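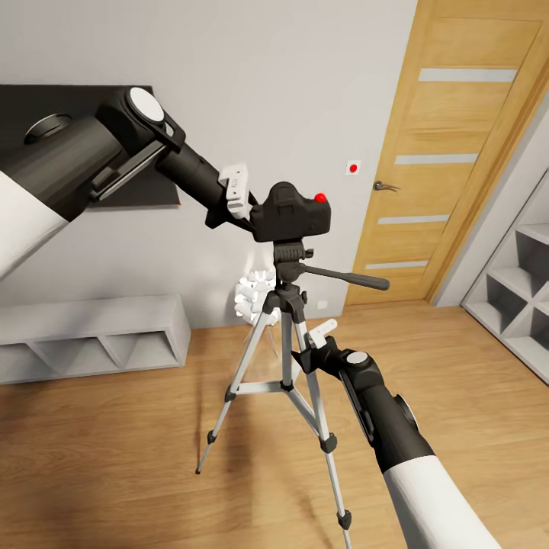

Keeping an Attic Bedroom Comfortable

Filed under: Around the House > Bedrooms & Attics

A room under the roof gets hotter in summer and colder in winter than the rest of the house. Most of the fixes are cheap, and you can do them in an afternoon.

Heat first. Open the skylight early in the morning and close it before the sun comes around. A blind on the inside helps a little, but one fitted on the outside of the glass works much better. If you can only afford the inside kind, get one with a pale or reflective backing. At night, open the skylight again and leave the bedroom door open so air can move up the stairs.
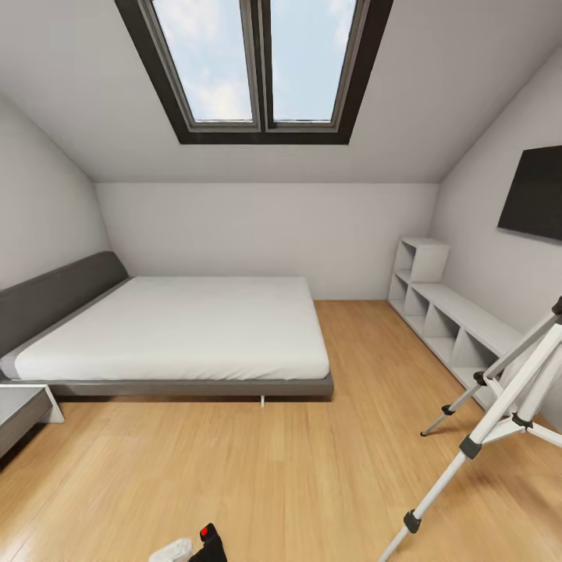 A skylight set into the slope, with a dark brown frame.

Clean skylight glass twice a year. I do mine in April and again in September, before the leaves come down. Use warm water with a drop of dish soap and a soft cloth, then a squeegee. Skip the ammonia cleaners if the frame is varnished wood – they dull the finish. Clear the drainage channel around the outside of the frame while you are there. Wet leaves in that channel cause more drips than bad seals do.

Water on the inside of the glass on cold mornings is usually condensation. Wipe it off the bottom edge of the frame before it soaks in. If the drip shows up only after rain, look at the flashing.

Painting a sloped ceiling: use flat paint. Anything shinier shows every seam in the drywall. Cut in along the crease with a two-inch angled brush and work away from it. Eamon Ó Néill, who painted our place on Barnville Road, ran the same white over the slopes and the short walls, and the room does look bigger.

Put the bed where you can sit up without hitting your head. Tape the outline on the floor and try it before you carry anything upstairs. Low dressers go under the slope. Tall ones need the end wall.

Wood floors up there dry out in winter. Keep a small humidifier going and put felt pads under the furniture legs – the stick-on ones fall off, so buy the kind with a nail.

Search this site
Enter keywords Go

Recent Tips
Quieting a Squeaky Stair Tread
How to Store Wool Blankets
Getting Candle Wax Off a Windowsill
When to Replace Weatherstripping
Small Closets Under the Eaves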